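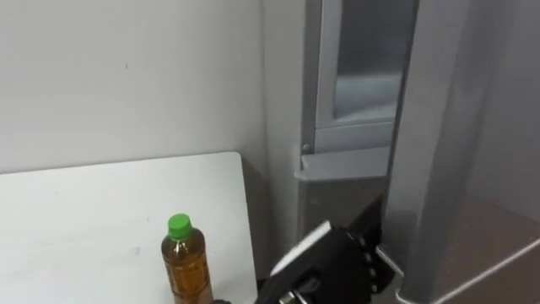

White tabletop, white wall, gray cabinet.

1/ Notes on condensation in interior walls. Warm air holds more water vapor than cold air. When it meets a surface below its dew point, the excess turns to liquid.

2/ At 68F and 50 percent humidity the dew point is near 49F. An outside corner behind furniture can drop below that in winter. Open wall usually stays above it.

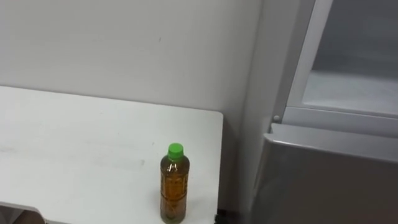
3/ Air movement matters as much as insulation. I leave a gap of two inches behind anything tall - more on a north wall.

4/ Iestyn Watkins asked about paint. Mold-resistant paint slows growth on the film. It does not change surface temperature.

5/ Logging humidity every 9 minutes until 31st August, then moving the sensor to the corner.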